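Tallomby手摇压面机使用一个多月：我家已经很久没买过挂面了

2023年5月13日

先说结论：喜欢，非常喜欢，喜欢到上个周末我在厨房里摇面摇到忘了回工作消息。但它也有几个让人皱眉头的地方，下面会一条一条讲，想直接看缺点的可以往后翻。

我是四月初下的单，价格695元，含一个面条切刀头（宽窄两种）和一个桌边夹。下单之前纠结了挺久，把商品页上的3,372条评价翻了一大半，越翻越晕，有人说能传给孙子，有人说用三次就生锈。后来是同事Defne Bayram借给我她那台旧的Ollik玩了一个晚上，我才下定决心：手摇压面这件事我是真喜欢，那就买一台好点的。

为什么要手摇的

电动的我也认真看过。Baysal那款电动一体机从和面到出面全包，倒粉倒水按按钮就行，我在朋友家吃过它做的面，味道没得挑。可是那台机器的体积跟一只小行李箱差不多，我家厨房的台面放了电饭煲和砧板之后就只剩一条窄窄的空地了。而且它是挤出来的面，口感和反复压出来的面很不一样，挤出来的偏弹、偏硬，压出来的更滑，嚼到中间有一层一层的感觉。我老家在山西，从小吃的是手擀的，对这个比较挑！

另外还有一点私心：摇手柄这个动作很上瘾。面片从下面慢慢伸出来，越来越长，越来越光，摇到最后一档的时候能隐约透出手指的影子。我女儿每次听见夹子往桌沿上拧的声音就会跑过来抢手柄。

开箱和第一次清理

包装很朴素，纸盒里两块纸浆托，机身、刀头、手柄、桌边夹各占一个坑，没有一堆塑料袋，这点加分。说明书有中文，翻译得有些生硬，比如把“撒干粉”写成“给予粉尘”，我和先生笑了半天，好在图画得清楚。

新机器滚筒上有一层防锈油，一定要弄干净。千万别用水冲！整台机器都不能碰水，这一条说明书上印了两遍。我的办法是揉一小块废面团，从最宽的一档开始反复过，过到面团出来是干净的颜色为止，然后再过切刀。第一块面团出来的时候灰扑扑的，看得我心里一紧，第二块就好多了，第三块完全干净，扔掉。切刀的缝里也要过，宽的那组容易，窄的那组要多过几遍。

机身是不锈钢外壳，我这台接缝处没有毛刺，手柄插进去稍微有一点点旷，摇起来会有轻微的咔哒声，用着用着也就听惯了。

固定

这是我最满意的部分。Ollik那台的夹子是一根细螺杆，摇到厚面团的时候整台机器会往我这边歪，得腾出一只手按着，等于一个人要长三只手。Tallomby的夹子粗很多，接触桌板的那一头垫了一块橡胶，拧紧以后我用了很大力气去摇都没有挪动。

要注意桌板的厚度。我家餐桌比较厚，夹子张到最大刚刚能卡进去；我妈家的桌子边缘下面有一圈横档，根本夹不住，最后是夹在一块厚砧板上、再让我爸压着砧板另一头才凑合用了一次。买之前请务必趴下去看看自己家桌子底下长什么样，这是我最想提醒大家的一件事。

面团怎么和

我现在固定用的方子是400克中筋面粉配四个鸡蛋，加一小撮盐，干了就沾湿手再揉几下。鸡蛋大小不一样，所以别指望一次就准。和好的面团要偏硬，比擀饺子皮的还硬一些，刚揉好的时候表面坑坑洼洼，像没洗脸，没关系，盖起来醒半个小时再揉就光了。

太软的面团是压面机的大敌。我第二次用的时候嫌揉得累，多加了一勺水，结果面片粘在滚筒上卷了一圈，清了好久。后来学乖了，宁可硬。硬的面团过第一档时会裂，边缘碎成锯齿，看着吓人，对折再过，再对折再过，五六遍之后就服服帖帖了。

不想放鸡蛋也完全可以。清水面我做过好几回，加一点点碱，压到中间那几档，切宽条，配西红柿鸡蛋卤，我先生一个人吃了两大碗。荞麦面粉我试过掺三分之一，可以成形，但是到薄的那两档就容易断，建议停在四档。全荞麦我劝大家别试，我试了，最后变成了一锅糊糊，晚饭改吃外卖。

刻度和手感

侧面的旋钮一共七档，数字越大越薄。换档的时候要先把旋钮往外拉再转，松手卡进去，“嗒”的一声很清脆，不会像Ollik那样摇着摇着自己跳档。每一档之间的差别很均匀，我一般的走法是一档过五六遍，二三四档各过一遍，做拉面式的细面停在五档，馄饨皮走到六档。七档薄得能看报纸，拿来做千层面的面皮漂亮极了，就是捞的时候要很小心。

面片太长了怎么办？切断。我一开始总想做出那种一米多长的面片，挂在手臂上很威风，结果一个没拿稳，整条掉到了地上。现在每块面团分成四份，一份一份来，剩下的用湿布盖着，别偷懒不盖，十分钟表面就结皮，过的时候会起小疙瘩。

切刀

宽的切刀出来的面条跟超市卖的宽面差不多，一刀到底，干净利落。窄的那组稍微差一点，如果面片表面不够干，切出来会两三根连在一起，要用手撕。解决办法很简单，面片压好以后两面都抹上干粉，在架子上晾几分钟，摸上去像皮革那种感觉再去切，就几乎不粘了。

晾面架要另外买，我没买，用的是两把椅子中间架一根擀面杖，很丑，很好用。

说一下我个人的小发现：切好的面马上抓起来绕成一小团一小团，撒粟粉（我试过面粉，会粘；玉米淀粉好很多），放在托盘里冻硬再装袋，早上不用解冻直接下锅。这一招让我早饭的水平提升了一大截！女儿上学前十几分钟就能吃上热汤面，以前只有面包的。

清洁

不能水洗，不能进洗碗机，这对有些人来说可能就是一票否决。我自己倒觉得还好。用完别急着擦，让残留的面渣自己干透，然后用一把软毛刷（我用的是新的大号水彩笔）把滚筒和刀头刷一遍，再把机器倒过来拍几下屁股，掉出来的碎渣比想象的多。缝里实在刷不到的，牙签轻轻挑。绝对不要用刀尖去抠，滚筒划出痕迹以后每张面片上都会有一条线。

滚筒下面有两片刮板，我这台的刮板和滚筒贴得不够紧，有一点面屑会积在里面，每隔几次要把机器翻过来好好弄一弄。Ollik的刮板是可以整片抽出来的，这一点Tallomby输了，希望下一代能学过去。

客服

中间出过一个小状况：收到货的第二个星期，桌边夹上的橡胶垫掉了，估计是胶没粘牢。我在订单页面留了言，接待我的是一位叫Rosalinda Catacutan的客服，先让我拍了橡胶垫的照片，然后直接补寄了一整个新夹子，旧的也没让寄回。前后等了五天，没有推来推去，态度也很好。现在我有两个夹子，旧的那个垫子我自己用胶水粘回去了，放在我妈家备用（虽然她家桌子夹不住）。

和别家比一比

Ollik：便宜很多，入门可以，夹子是最大的短板，旋钮用久了会跳档，但是刮板好拆好洗。Defne那台用了三年还在转，只是声音像拖拉机。

Baysal电动一体机：省力，适合人口多、天天吃面的家庭，占地方，清洗零件的时候要拆一堆小东西，出面孔堵了很折磨人。

Rultora的手摇款：我在实体店摸过，没有真正用过，所以只讲手感。手柄比Tallomby长，摇起来更轻松，刀头要单独买，加起来总价高出一截。店员Szabolcs Somogyi很热心，给我演示了怎么换刀头，我在那里赖了好久，最后什么也没买，有点不好意思。

用到今天我一共做了26次面，这个数字是冰箱门上的便利贴记下来的，画正字，女儿负责画。平均下来几乎隔天就开工，对一个以前连饺子皮都买现成的人来说，我自己也挺惊讶的。

不太满意的地方，集中写一下

手柄容易掉。它是直接插进孔里的，没有卡扣，换手的时候一不留神就滑出来，已经在我脚面上砸过一次，疼。

刮板不可拆，上面说过了。

没有收纳袋。我用一条旧枕套包着，放在柜子最上层，机器挺沉，拿上拿下要小心。

刻度上的数字是印上去的，三档的“3”已经开始淡了。我打算用指甲油补一下。

切刀头只配了宽窄两种，想做特别细的龙须要另买，价格不算友好，我还在犹豫。

适合谁

喜欢面食、愿意花一个小时站在厨房里的人，有小孩、想找件事一起做的人，我都非常推荐。小孩玩面团这一点值得单独说：大人管送面片，小孩管摇手柄，分工明确，夹到手的风险主要在滚筒入口，所以小手只许碰手柄，这条规矩要先讲好。等水开的时候她会把自己的玩具菜和玩具水果摆出来，给全家“上菜”，我们得挨个尝一遍再夸她，才轮到吃真的。

如果你只是偶尔吃一次面，或者桌子边上有横档，那就算了吧，鲜面铺子的面也很香。

煮面的一点补充

鲜面熟得飞快，细的下锅后水再滚起来就可以捞了，宽的多煮一小会儿，尝一根最保险。水要多，锅要大，火要猛。捞出来先倒进滤盆沥一沥，吃凉面的话马上过凉水，用手抓散，淋一点香油拌开。盛面我偏爱大而浅的盘子，拌酱的时候施展得开，深碗留给汤面。

酱料推荐一个超级简单的：葱切段，小火慢慢熬到焦黄，葱捞出来放一边，油里加生抽、一点老抽和糖，烧到冒小泡就关火。面拌上去，焦葱铺在最上面。第一次吃的时候我们家饭桌上安静了好一阵子，只有吸面条的声音。邻居Sibel Akgül来串门吃过一回，回去也买了同款，现在我们两家隔着走廊交换面条，她做菠菜的，我做鸡蛋的。菠菜面的颜色真的好看，她的诀窍是菠菜焯完要挤得特别干，打成泥以后代替一部分鸡蛋。

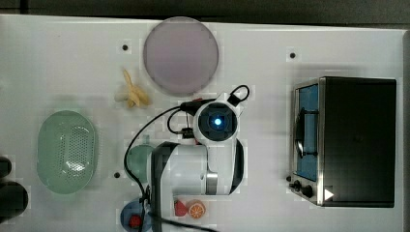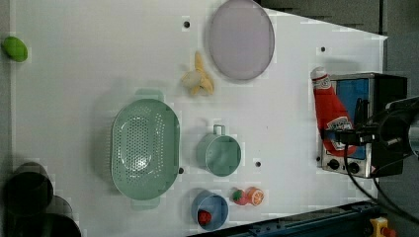 白色桌面上的绿色滤盆、淡紫色调的大圆盘，还有剥开皮的玩具香蕉。

评分（满分五星）

压面效果：五星
稳固程度：五星（前提是桌子合适）
切刀：四星
清洁：三星半
客服：五星
总体：四星半

下次想试试胡萝卜面和甜菜根面，有做过的朋友请在评论里告诉我蔬菜泥和面粉的比例，先谢谢啦！还有谁买了龙须刀头，也请来说说切出来粘不粘。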